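3. Data and Methods

3.1 Study setting

Girkcombe is a council-manager city with an elected mayor and a seven-member council. Under the city code, any resident may submit written comment on an agenda item up to noon on the day of the meeting. Until the rule change examined here, comments were attached in full to the public meeting packet, including the name, street address, and phone number given on the form. In November the council voted to publish only the commenter's name and ward. Full forms remain public records and can be obtained by request, but they are no longer posted online.

The change was made in a single vote and took effect at the next regular meeting. No other part of the comment procedure was altered in the study period. The form itself, the noon deadline, and the clerk's practice of reading item titles aloud stayed the same. This makes it possible to compare comments before and after the change without having to separate it from other reforms, though seasonal differences in the agenda still have to be handled (Section 3.4).

3.2 Comment corpus

The corpus consists of 568 written comments submitted on regular agenda items. Of these, 400 were submitted before the rule change and the remainder after it. Duplicate submissions by the same person on the same item were merged, and the longest version was kept. Form letters were retained and flagged, as the decision to sign a form letter is also a decision to appear in the packet. Comments submitted by city staff, contractors with business before the council, and elected officials of other bodies were removed before the counts above were taken.

Each comment was linked to its agenda item, and each item was assigned to one of five policy areas: policing and courts, land use, budget, streets and utilities, and other. Items that touched more than one area were assigned according to the department that filed the staff report. Policing items drew the most comments per item in both periods. Appointments and proclamations drew almost none and were placed in the last group.

3.3 Coding of position and exposure

Two variables were coded by hand. Position records whether the comment supports, opposes, or takes no clear side on the item as written. Comments that asked for an amendment were coded as opposed only if the writer stated that the item should fail without it. Exposure records how much identifying detail the writer volunteered in the body of the comment, apart from the form fields. It takes the value zero for no detail, one for a general location such as a neighborhood or park, and two for a detail that would allow a stranger to find the writer's home or workplace.

Coding was done in the Farah annotation interface at the Closunora civic data laboratory. Coders worked independently and did not see the submission date, which was stripped from the file before loading.

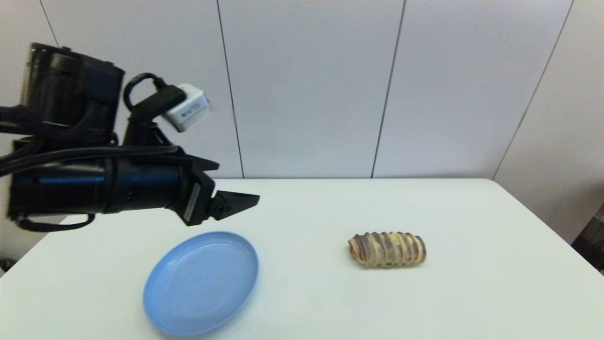 Figure 2. Black robotic arm with cabling above a white tabletop.

A subset of 159 comments was coded by both coders. Disagreements on position were mostly between opposed and no clear side, and arose when a writer objected to the process but said little about the item. These cases were settled by discussion, and the resulting rule was added to the codebook: an objection to notice, timing, or access is not treated as opposition to the item. Comments coded earlier by a single coder were then checked against the new rule. Disagreements on exposure were less common and usually concerned small businesses named by their owners.

3.4 Estimation

The main outcome is the number of comments received per agenda item. We fit a negative binomial model with an indicator for the period after the rule change, fixed effects for policy area, and controls for the length of the staff report and for whether the item had been covered in the Foredow, the only local paper that sends a reporter to every regular meeting. Standard errors are clustered by meeting.

A second set of models takes the comment as the unit of analysis and uses position and exposure as outcomes. Form letters are excluded from the exposure models, where their identical text would add no information. The position models are run both with and without them. All coding was closed in April 2024, and no comments were added to the corpus after the models were first run.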